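3.2 Waste sorting in shared lounges

Türkmen and Pan logged 609 items from lounge bins at the Hurkura offices in February. Bins were emptied each Monday – before the cleaners came – and the contents weighed by type.
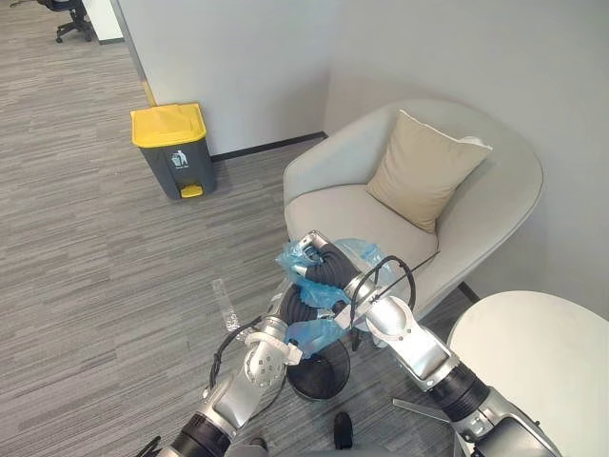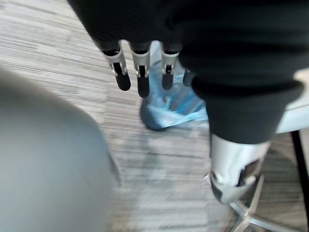
Figure 2. Office lounge, Hurkura site.

Film plastics made up the largest share by count but little of the weight. Small mesh wastebaskets like the black one in the first view of Figure 2 had no separate liner for film, so light bags went in with food waste. Bottles were more often sorted correctly.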